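Jiltix Home Forum > Decorating > Paint and colour
Dark grey-green in a north-facing room, am I mad?

Kornél Dudás
Posts: 5

Hello all, long-time reader and not much of a poster. We've got a back room in Markodham that faces north with one smallish window, and it has been magnolia for as long as we've lived there. I hate it. On a grey afternoon it goes the colour of old porridge. My wife wants white and I want to go properly dark, a grey-green, flat matt, all four walls and the woodwork too.

Her worry is that it'll feel like sitting in a cupboard. Mine is that white in that room will look just as dingy as the magnolia does, only we'll have paid for the privilege. The room's used mostly in the evening, for reading and a bit of telly, and there's a big brown sofa that has to stay because it won't go back out through the door (long story, the door frame was off at the time).

I've got one tester pot so far, Ciltico's Wet Slate, which is greener than it sounds. I do want pictures up in there as well, framed family ones mainly, so the colour has to work behind those. Has anyone gone this dark and been glad of it? Or not glad of it? 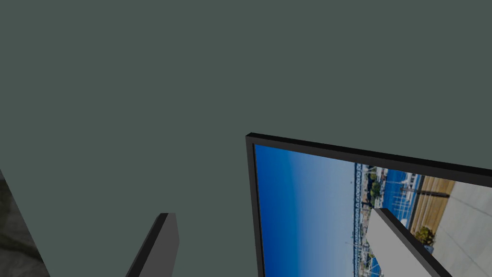

Orvokki Rissanen
Posts: 3270

Do it! North light is cool and flat all day long, so white never gets a chance to look white, it just looks like a shadow. I went dark green in my dining room and the corners sort of disappeared in the evening, in a good way. Framed photos look lovely on it too, especially with a pale mount. Get the woodwork in the same colour or you'll have bright white stripes running round the room and your eye will go to nothing else.

Cheng-en Tai
Posts: 2757

Going to disagree with Orvokki here. I painted my box room a dark grey two winters ago and I had the lamps on at eleven in the morning. It looked great at night and miserable at breakfast. Flat matt marks if you so much as look at it as well, and dark flat matt marks worst of all. Every time somebody brushed past with a bag there was a pale scuff, and you can't wipe it off without leaving a shiny patch. I'm back to off-white now and much happier.

If you must have green I'd go two or three shades up from what you're thinking and keep the ceiling white.

Orvokki Rissanen
Posts: 3270

A box room you use in the morning isn't the same as an evening sitting room though, is it? I agree about the scuffs. Mine has a few by the door. The tougher matts are much better than they used to be but they do have a touch more sheen, and on a dark wall you'll see every lump in the plaster if the window is side-on to it.

Szu-yu Yeh
Posts: 214

What bulbs have you got in there? I'd sort that before buying any paint. I had a green that looked gorgeous in the shop and like pond water at home, and it was the cold white bulbs doing it. Swapped them all for 3000K and it was a different wall. Some people go warmer still but I find that turns green a bit khaki.

Also please don't judge it from one tester patch slapped on top of magnolia! The yellow round the edge makes any green look bluer. Paint a big sheet of lining paper, leave a white border, and move it about the room over a few days.

Kornél Dudás
Posts: 5

Thanks everyone, this is brilliant. Bulbs are a mix of whatever was in the drawer, so that's on the list. Cheng-en, your scuffs have put the wind up me a bit, we've got two boys and a dog. I'll try the lining paper this week and report back.

Hsin-yi Chung
Posts: 88

Just to add, if you do go dark, budget for more coats than the tin says. Over magnolia I'd want a tinted undercoat first. Hsieh on the ring road will tint it for you if you take the tester pot in, or they did when I was last there in April. And buy all your tins in one go and check the batch numbers. I ran out with half a wall left and the new tin was very slightly different, and I can still see the join from the sofa.

Kornél Dudás
Posts: 5

Right, update after a week of carrying a sheet of lining paper round the house like a lunatic.

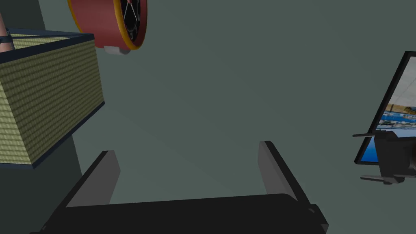
Wet Slate is out. It was fine next to the window but on the chimney breast it went practically black by four o'clock, and even I had to admit it was gloomy. So I've come round to something softer - not as pale as Cheng-en wanted, but a step or two up. The muted grey-green filling most of that last picture is pretty much where my head is now, and the much darker green-grey down the far left is more like where I started. Having the two next to each other settled it for my wife as well, who says she could live with the first and would move out over the second. Ceiling is still under discussion. I want it the same as the walls, she wants white, and we're both being very polite about it.

Cheng-en Tai
Posts: 2757

White ceiling! But I'm glad you've come up a bit, I think you'll thank yourself on a wet morning. Still say get the wipeable stuff with two boys and a dog.

Orvokki Rissanen
Posts: 3270

Same colour on the ceiling, or at the very least a paler version of it. With a low ceiling a hard white line all the way round makes it look lower. How high is yours, Kornél?

Szu-yu Yeh
Posts: 214

I'm with Orvokki on this one. You could ask for the wall colour mixed at half strength, which might keep the peace at home.

Kornél Dudás
Posts: 5

It's low enough that I can put my palm flat on it. Half strength sounds like something we could both sign up to, I'll put it to her tonight over tea. Bulbs are bought (3000K, as instructed). Does the undercoat want tinting to the wall colour exactly or just somewhere near?

Hsin-yi Chung
Posts: 88

Somewhere near is fine. A bit lighter, if anything, so you can see where you've been with the roller.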